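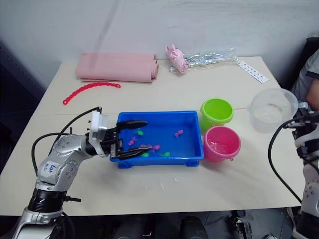
Blue tray with toy fish, green and pink.

How to register your songs and split the royalties before you release

By Siiri Venckus

I play keyboards in a small band, Raudsepp, and I also do our paperwork. When our first single came out we had no written agreement between the writers, and it took us 13 months to receive the first payment. For the second single I prepared everything in one evening. I write down the steps as I did them. Rules are different in each country, so please compare with what your own collecting society says.

What you need

The final title of the song, spelled exactly as it will appear in the stores.
The full legal name of each writer, and the stage name if there is one.
The membership number of each writer, if they are already a member.
The final audio file and its length in minutes and seconds.

Step 1. Separate the song from the recording

A song (melody and words) and a recording of this song are two different properties. They can have different owners, and the money comes by different ways. Make one page for each. On our page for the song there are 2 names, mine and Gintarė Kütt's. On the page for the recording there are also Olaia Villanueva, who plays the drums, and our label Plarnix.

Step 2. Agree on the shares

Do this while everybody still remembers who wrote what. Write percentages and check that the sum is 100. If someone only changed a chord at rehearsal, talk about it openly and write the decision down, also when the decision is zero. We divided our song 60/40.

Step 3. Sign the split sheet

The split sheet is one page with the title, the names, the shares, the month and the signatures. Every writer signs and keeps a copy. Ours says November, and I keep the paper in a folder and a scan in our shared drive.

Step 4. Register the song

Log in to your collecting society and choose "new work" or a similar name. Enter the writers in the same order as on the split sheet. Only one of you should do it. In our first try both Gintarė and I registered the same song with different shares, and the society stopped the payment until we corrected it.

Step 5. Get a code for the recording

Each recording needs its own ISRC code. A remix or a live version needs a new one. Ask your distributor or label if they give it, and copy it to your recording page. Do not use the old code again for a new mix.

Step 6. Think about advances

If a label gives you an advance, ask which income will pay it back. We received 400 euros from Plarnix, and the contract says it is taken only from the recording side. The writers' money is not touched. If your contract is not clear about this, ask for one more sentence before you sign.

Step 7. Check after the release

Search for your title in the public database of the society. If a name is missing, write to them with the scan of the split sheet attached. My correction was answered in 2 weeks.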